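From: Madhu Bajpai
To: uniforms list
Date: 4 Jan 2025
Subject: Re: Folding spec for the polos, second pass

Gilberto Palomino wrote:
> The Castaño cartons came back from Donent with the collars
> crushed. Are we folding in thirds or in halves? The sheet
> from December says both.

Thirds. The line about halves is left over from the T-shirt sheet and should be deleted.

Sequence for the polos: button the placket, lay the shirt face-down, smooth the back from the collar to the hem. Bring one side in to the third line, then turn the sleeve back on itself so that it lies parallel to the side fold. The sleeve must not cross the center of the back. Repeat on the other side. Fold the hem up in two steps, the last one stopping just short of the collar seam. 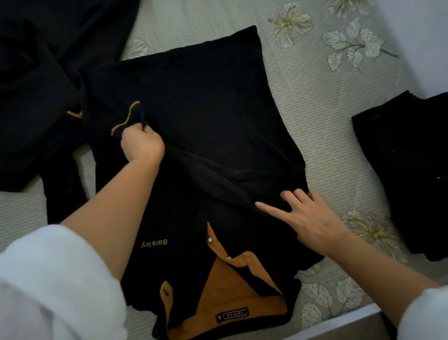 Rosaura Montoya objects that turning the sleeve back puts four layers at the shoulder, and that a stack of 16 leans by the time it reaches the top. She would leave the sleeves flat across the back and accept the crease.

I tried her version on one stack. It stands straighter, but the contrast trim on the sleeve edge picks up a hard line that needs steam to remove. With 31 cartons still to repack I would keep the turned sleeve and alternate collar direction with every shirt, which takes out nearly all of the lean.

Collars: stand them up before stacking, no clips. Max 2 stacks per carton, side by side.

Jhair, please correct the sheet and send it to Ovard too. They are still on the old one.

Madhu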